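Flurkby Choir, notes from the spring planning get-together, 2020-03-03

Okay, I'm doing the minutes again, so forgive my spelling. Eight of us made it, plus Wagner Guimarães on the phone from Brokarholm (terrible line, lovely to hear him!).

Last time's notes were read and passed, with one fix: the bake sale made 411, and I'd written it down as 441. Sorry!

Money. We have 2,993 in the account before the music bill goes out. Kayode Danladi thinks we should hold back enough for two months of hall rent and I agree with him, so that's what we voted for. One person abstained and asked me to put that in, so it's in.

August concert. Long talk about this one! We all want the Marinho songs, but the last one goes awfully high for the sopranos and we only have 70 copies of the old edition, with the wrong words in verse two. I said I'd write to the publisher and ask what the new one costs. Wagner wants to take it down a whole step. Kayode will try that at the piano and tell us how the basses get on – we sounded like a tuba falling downstairs last time, me included.

Folders. Please bring yours back if you aren't singing this season. Hukus still has the spare set and will sell us more at the old price if we order before summer.

Warm-ups. Moved to ten minutes before the start, and that means singing by then, coats off.

Any other business: parking, again. No decision.

Next meeting is same place, same time, and I'm bringing the coffee.
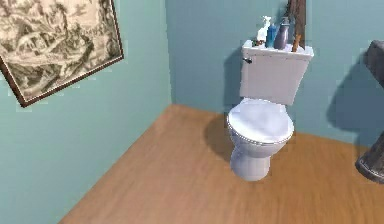
Kayode Danladi: Small correction on the Marinho songs, I said a half step, and only for the last one. A whole step and the altos will never speak to me again.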